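Sold as a set or as separate pieces. Stock is back in as of February.

# Ritby Steamer Pot and Basket Set

The Ritby set is a home steamer for buns, cut bread, dumplings, vegetables and anything else that cooks over boiling water. It includes a stainless steel pot with side handles, a perforated inner tray, a domed lid and three round baskets with yellow rims. Tidport has carried it since we opened the kitchen section, and it is still the steamer we sell the most of to people who cook for a family.

## What you get

- Steamer pot, stainless steel, two short side handles
- Perforated steaming tray that sits inside the pot
- Domed lid, stainless steel, small knob on top
- Three round baskets, yellow rim at the top and bottom, pale see-through sides
- Care card

The three baskets are the same. There is no separate top or bottom basket, so you can use them in any order.

## The pot

The pot measures 33 cm across at the rim. The outside is polished and will show fingerprints, which wipe off with a dry cloth. The steaming tray lifts out for cleaning and for adding water. With the tray out you can also use the pot for soup or pasta.

Fill to below the tray. Water that touches the food makes the bottoms of buns soggy. For a long cook, check the level halfway and top up from a kettle, so the pot stays at a boil.

The pot works on gas, electric coil and glass-top burners. It also works on induction. A 2,000 watt burner brings it to a boil without trouble. On a smaller burner, start with hot water from the tap.

The handles get hot. Use mitts on both sides and carry it level.

## The baskets

Each basket has a bright yellow rim around the top and another around the bottom. The sides are pale, with a woven look, and let some light through. You can tell from across the counter whether a basket is full or empty, but you will need to look in from the top to see if the food is done.

We use them for serving as well. They go straight to the table on a plate or tray, and they hold leftovers while you clear up. Line them first for anything sticky. Paper liners, a damp cloth or cabbage leaves all work.

## Loading

Raw buns need room to rise. Leave two fingers between them and the same at the wall. Buns that are already cooked and only need warming can sit close together, touching if necessary. They may stick a little where they meet and leave a rough patch when pulled apart.

Cut pieces of steamed bread can share a basket with round buns. Put the thicker pieces near the wall and check the small ones first.

Times below are from our own kitchen, starting when the water is at a full boil.

| Food | Time |
|---|---|
| Plain buns, small | 12 minutes |
| Filled buns | 15 minutes |
| Reheating, from the fridge | 6 minutes |
| Reheating, from frozen | 10 minutes |
| Broccoli, cut | 5 minutes |

Turn the heat off and wait three minutes before lifting the lid on fresh buns. Tip the lid away from you when you open it.

## Cleaning

Wash the pot, tray and lid by hand or in the dishwasher. If the inside turns cloudy from hard water, boil a little white vinegar in it and rinse.

Wash the baskets by hand in warm water with a soft brush. Work the brush along the inside of the rims, where flour paste collects. Stand them on edge until fully dry before you put them away. Don't use steel wool on them, and don't leave them soaking overnight.

## Price and spare parts

The full set is $90. The pot, tray and lid without baskets are $42. Baskets are also sold singly, as is the lid knob with its screw. Ask at the counter or add a note to your order if you need a tray only. We keep a few behind the register and they aren't listed online.

Returns are accepted on unused sets in the original carton. A basket that arrives cracked will be replaced, and you don't need to send the old one back.

## Questions we get

**Can I use the baskets with a different pot?** Yes, if the pot is wide enough to support the lower rim all the way around. Measure before you order.

**Can they go in the microwave?** The care card says no, and we say the same.

**Is the lid vented?** No. Set it slightly off center if water is dripping on the food, or wrap it in a dish towel with the corners tied up over the knob.

**Will it fit in a standard cabinet?** The pot will. Store the lid upside down on the pot and keep the baskets on a shelf of their own.

## Pot, lid and baskets on the table

The baskets hold white buns, and the one at the far right has rectangular pieces mixed in with the round ones. 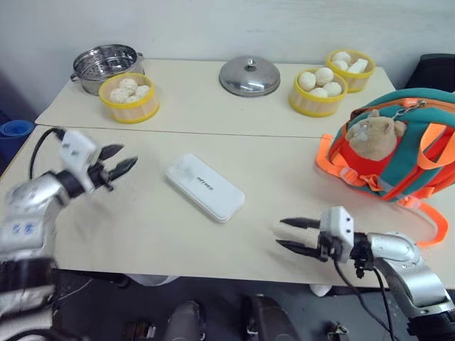
## Ordering

Order online or pick up from the Tidport store on Sarmiento Street. For questions on parts or for larger orders, ask for Hafiz Govindasamy in the kitchen section.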